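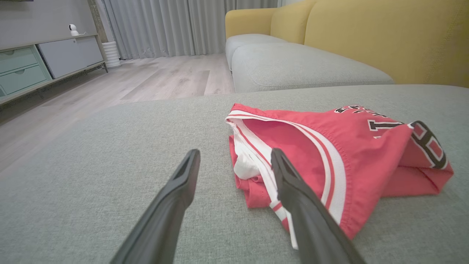
Red jersey, white ribbed trim, dumped on the grey seat. Laundry sort-out, the first of the pile.

Welcome to the shirt page! I've been promising this one for ages, and with the spare room in Domness finally being cleared I've run out of excuses. Over the years I've hung on to far too many old sports tops (my own, hand-me-downs, a few from jumble sales) and the plan is to go through the lot, fold what's staying and bag up what isn't.

The red one goes first as it's my favourite. I love the trim on it — a wide white rib with one thin red stripe running through, and little puckers all along the seam where it joins the red. You don't see that much on newer tops, which all seem to be printed flat. The lettering is black with a white outline, and you'll have to take my word for it that it looks smart when the thing is laid out properly, as it's far too scrunched up here to read.

It's staying, in case you wondered. I wore it to the Utgate summer fair 3 years running and I'm not parting with it now, even if it does take up half a shelf.

A few notes for anyone doing the same job at home:

Fold sleeveless tops in half lengthways first, armholes together, then up from the hem in thirds. Mine fit 7 to a drawer that way, standing on end like files.

Turn printed ones inside out before they go in the wash. I was hopeless about this for years and lost a lovely Usska top to it, the letters came off in flakes.

Don't iron over the print! A damp tea towel on top and a cool iron if you really must, but I mostly give the ribbing a good tug into shape and leave it at that.

The keepers are going in the tall cupboard on the landing and the rest are off to the charity shop on Szűcs Street, who told me they're always short of sportswear in the bigger sizes. More shirts to come once I've got to the bottom of the second bag.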